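Household Fruit Waste and Storage Temperature in Shared Student Housing
Project report, Food Systems module
Rocío Huerta

1. Background

Fresh fruit is bought often, stored badly and thrown away early. The aim of this project was to find out whether storage place has a measurable effect on how much fruit is discarded in shared houses, and whether a simple change of habit would reduce it. The work was carried out in June in the Gellham district, where most student lets have one kitchen and one refrigerator per household.

Bananas and citrus were chosen as the main types. Bananas give off ethylene and brown quickly at room temperature. Citrus changes slowly and is mostly lost to mould or drying. The two are commonly kept together. 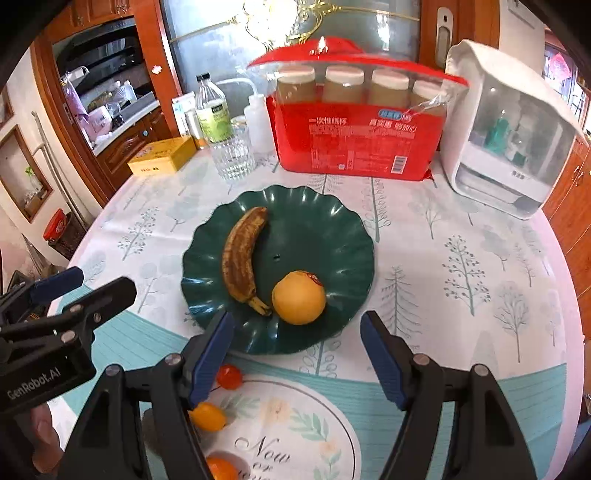
2. Method

Four households took part. Each kept a written log of fruit bought, eaten and discarded, by weight. Kitchen scales were checked against a 480 g reference before the first entry. In the first period the households stored fruit as they normally would. In the second, citrus was moved to the refrigerator and bananas were kept apart from everything else, out of direct sun.

Air temperature was logged with a Broltari sensor placed at worktop height. Readings were taken automatically and copied to a spreadsheet every Friday. Peel and stones were left out of the discard figures, as they would be thrown away in any case.

The definition of "discarded" caused some difficulty. One household cut away soft parts and ate the rest, while another threw out the whole item. It was agreed that only the weight going into the bin would be logged -- the state of the fruit was not scored.

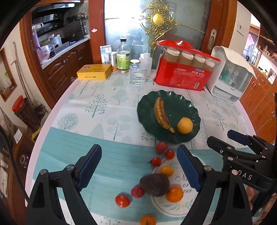
Reading time: 4 minutes

3. Results

The logs produced 247 usable entries. A further group was rejected for missing weights, mostly from the Allberg Road house during the exam period. Discarded weight fell in three of the four households in the second period. In the fourth it rose slightly, after a large purchase of soft fruit that was not covered by the storage instructions.

Bananas made up the largest part of the waste in both periods. Separating them had little visible effect on the bananas themselves, but less of the other fruit was thrown away. On the warmest days, several households discarded bananas within 72 hours of purchase.

4. Discussion

The results agree in direction with the storage advice given in the course reader (Alvarado, chapter 4). The sample is too small for a statistical test to be useful. Purchase size was not controlled and is likely to matter at least as much as temperature. Two households also reported buying less once they had to weigh everything, so part of the reduction may come from the logging.

A repeat study should fix the weekly purchase and run through a colder month. The sensor should be moved closer to the fruit, as worktop readings near the cooker were over the room average on most evenings.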